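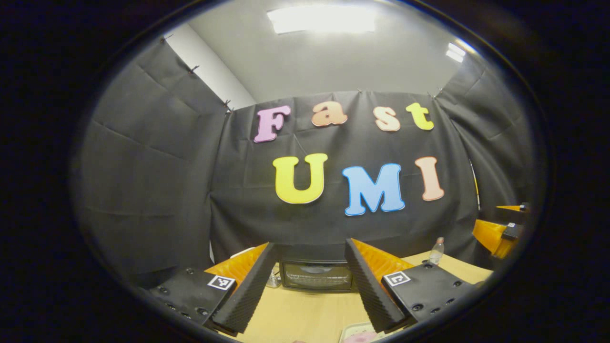
By Tunde Gebreyes
Apr 20, 2007

I stopped by the old Dukari building on my lunch break, mostly to get out of the wind, and ended up staying a good hour and a half. The small rooms on the second floor are open to the public through the end of the month, and if you've lived in Budstead for any length of time you've probably walked past that building without once looking up at the windows. I know I have!

The booth with the black curtain is the one everybody was asking me about when I got back to my desk, so let me start there. It's a little enclosure with dark fabric hung along the back and down both sides, and on the cloth there are foam letters in candy colors spelling "Fast" and, on the row under it, "UMI." The F is pink, the U is yellow, the M is a light blue, and the rest run through yellow and a couple of shades of peach. I'm a sucker for that kind of lettering (my kids' bedroom door is covered in it), and it really does pop against black. You couldn't get the same effect on a white wall, I don't think.

The fabric still has its creases, by the way. I mentioned this to the woman at the sign-in table and she laughed and said they'd talked about ironing it and then somebody looked at how much of it there was. Fair enough. I've hung curtains for two school plays and never ironed a single one. The top edge is held up where it meets the ceiling with little clips or pins, and that's a trick I plan to steal for our back porch this summer.

The other rooms are worth a peek too. The building has 11 of them on that floor, most no bigger than a walk-in closet, and the city had been using them to store paper records since before I moved here. Clearing them out started in January. I'm told 366 boxes went down the stairs, every one of them by hand, because the elevator quit during the first week and the part had to be ordered. My back hurts just typing that.

What happens after this month is the question, of course. The Zudura arts fund is paying for the lights and heat through the open house, and the city would like to rent the rooms out as studios and workshops once that's over. The rate being talked about is $25 a week, which sounds low to me for downtown, though you do have to share a sink at the end of the hall, and the parking is what it is. A lady ahead of me in line wanted one for her quilting and was already measuring a doorway with her arm.

I asked whether the curtained booth would stay put, and the answer was maybe. Whoever takes a room can hang what they want on the walls as long as it comes down clean, so no glue and no nails over a certain size. There's a sheet about it at the sign-in table. Take one, it's short.

If you want to go, the side door on the alley is the one that's open, and you go up 2 flights. Hours are noon to six. It's free, but there's a coffee can for the elevator repair and I'd feel bad if I didn't mention it. Wear a sweater, too, since the heat hadn't made it to the far end of the hall when I was there. Applications for the studios are at the city clerk's window, and they'd like them back before the open house wraps up.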